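CAPÍTULO 4
La superficie horizontal y sus enemigos

En este capítulo
Por qué las mesas se llenan solas
Objetos de paso y objetos residentes
El inventario previo
El caso de la mesa redonda

Toda casa tiene una superficie donde las cosas se posan «un momento». Puede ser el mueble de la entrada, la encimera junto al microondas o la mesa que se compró para desayunar con calma los domingos. El momento dura lo que dura: en los hogares que sirvieron de base a este manual, el objeto provisional más antiguo llevaba 10 meses esperando a que alguien le encontrara sitio. Era una bombilla. Nadie sabía si funcionaba.

En los capítulos anteriores nos ocupamos de armarios y cajones, que tienen la cortesía de cerrarse. Una mesa no se cierra. Lo que se deja encima queda a la vista de la familia, de las visitas y del propio culpable, que a la tercera semana ya no lo ve. A esa ceguera doméstica la llamaremos, a lo largo del curso, efecto paisaje.

El efecto paisaje tiene una fase temprana, bastante benigna, en la que los objetos se retiran hacia la pared. El centro queda más o menos disponible y el dueño de la mesa sostiene, con toda la razón de su parte, que ahí todavía se puede apoyar un plato. La fase tardía no hace falta describirla; casi todos los lectores la tienen a menos de 10 pasos.

La mesa redonda merece una mención aparte. Carece de esquinas, y la esquina es el refugio natural del trasto. Contra una pared recta, su borde curvo deja un espacio de poca utilidad, pero la gente alinea igualmente las cosas al fondo, con una fe conmovedora en la geometría. Botellas, frascos y cajas altas forman fila; delante se instala lo pequeño, y un poco más acá, la taza.

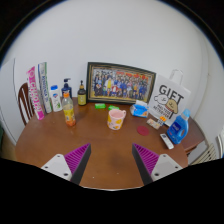

4.1 Objetos de paso y objetos residentes

Llamamos objeto de paso al que tiene su sitio en otra parte: un envase de jabón líquido, una pastilla de jabón verde, un paquete de pañuelos o toallitas, una botella de bebida. Llamamos residente al que alguien colocó ahí a propósito y echaría de menos si faltara. Una fotografía enmarcada suele ser residente, sobre todo si es de grupo — retirar una foto de grupo equivale a ofender a mucha gente de una sola vez.

La taza es un caso dudoso. El método Vornia la considera siempre de paso; el método Prins le concede residencia si se usa a diario. En este manual seguimos a Prins, por pragmatismo y porque los autores escriben con una al lado.

4.2 El inventario previo

Antes de mover nada, anote lo que hay. La tentación de empezar por lo más vistoso (una caja rosa, pongamos) es fuerte y conviene resistirla. Divida una hoja en 3 columnas: objeto, lugar que le corresponde y motivo por el que no está en él. La tercera columna suele quedar en blanco o contener la palabra «luego».

Reserve para la tarea una mañana de sábado sin otros compromisos. El ordenar propiamente dicho se aborda en el apartado 4.3.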